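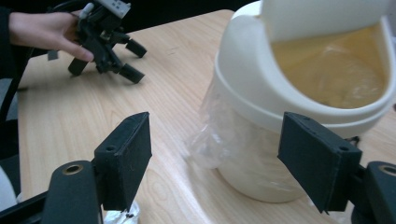
图1 桌面上的摇盖垃圾桶,桶内已套透明塑料袋,袋口余量垂在盖沿下方

宿舍公共区垃圾桶套袋方式的观察与改进
课程实践报告(第二组)

组员:Sơn Hồ、Zanele Le Roux、Jarlath McGrath
指导教师:Dymphna Mac Giolla

一、选题来由

我们住的Davham宿舍楼每层有一间公共厨房,垃圾由各寝室轮流清理。七月小学期期间住的人少,清理间隔变长,袋子滑进桶里的情况明显多了。袋口一旦滑下去,汤水就直接沾到桶壁,轮值的人要把桶拿到水房刷洗。刷一次桶比换一次袋麻烦得多,所以很多人拖着不做。组里三个人都刷过,于是定了这个题目。

二、对象和材料

对象是一种带摇盖的圆筒形塑料桶,米白色,下面略收,上面是一圈较厚的盖体,开口前沿呈弧形下凹,摇盖立起来时可以直接往里投。图1中的桶放在浅色木纹桌面上,袋子的多余部分从盖体下沿露出来,左侧堆成一团。

袋子用了两种,一种是楼里统一发的透明薄袋,一种是我们自己在超市买的Ciserix加厚袋,口径80厘米。袋子的宽度都按压平后的袋口测量,不计封边。另外准备了橡皮筋和一卷纸胶带。

三、做法

先记录原来的套袋方式。轮值的同学一般是打开盖体,把袋子放进去,袋口随便翻出来一截,再把盖体扣回去。翻出的长度每个人不一样,有人只翻一点,有人翻出一大片。

之后我们试了三种方式。

方式A:袋口均匀外翻,盖体直接压住,不做其他处理。

方式B:袋口外翻后,把多余部分收到一侧拧一下,打成小结,再扣盖体。

方式C:袋口外翻后套一根橡皮筋,再扣盖体。

每种方式由三个人各做若干次,合计60次。每次扣好后往桶里放一袋2公斤的大米,松手落下,看袋口有没有被拽进去。大米外面包了旧毛巾,防止把袋底砸破。

四、结果

方式A最快,薄袋容易滑,加厚袋稍好。滑脱多半从前面的凹口开始,那里盖体和桶壁贴合的长度短,压不住。翻出来的部分如果不均匀,短的一边先滑。

方式B基本不滑,缺点是打结要多花时间,换袋时结不好解,薄袋常常直接扯破。Zanele后来改成只拧不打结,把拧好的一段塞到盖沿下面,效果和打结差不多,拆的时候方便。

方式C也不滑,但橡皮筋套上以后盖体扣不严,有一侧会翘起来。橡皮筋用几次就松了,还容易丢。

我们还在厨房门口贴了一张问卷,问大家愿意用哪一种。收回来的不多,选A的占多数,理由都写省事。有人在空白处写希望换成脚踏的桶,这个不在本次范围内。

五、讨论

袋子外翻的余量是主要因素。余量够,三种方式都能用;余量不够,用什么办法都会滑。袋子买大一号,比在固定方法上花心思有效。余量太多也不好,垂在外面的塑料袋会挂到路过的人,看起来也乱。我们认为把余量集中到远离走道的一侧比较合适。

塑料袋的用量也要考虑。按楼里的领用登记,上学年共发出袋子2,839只,换成大号后单只用料增加。如果因此少刷几次桶、少换几只破袋,总量未必上升,这一点我们没有数据,只能留到下学期再看。

六、不足

大米落下和真实垃圾不同,真实垃圾是一点点加重的,而且有水。三个人手法也有差别,Jarlath习惯把袋口拉得很紧,他做的A方式滑脱比另外两个人少。试验只用了一种桶,二楼厨房的Ullitz方桶没有试。

七、建议

1. 统一领用大一号的袋子。
2. 套袋时先捋平前面凹口处的袋口,再扣盖体。
3. 余量收到一侧,拧紧后塞进盖沿下。
4. 在桶底预先垫一只备用袋,换袋时不用再去柜子里找。

分工:Sơn Hồ负责记录和表格,Zanele Le Roux负责套袋试验和问卷,Jarlath McGrath负责材料购买及本文第四、五部分的初稿。

感谢Cormac Ó Conaill借给我们厨房钥匙和台秤。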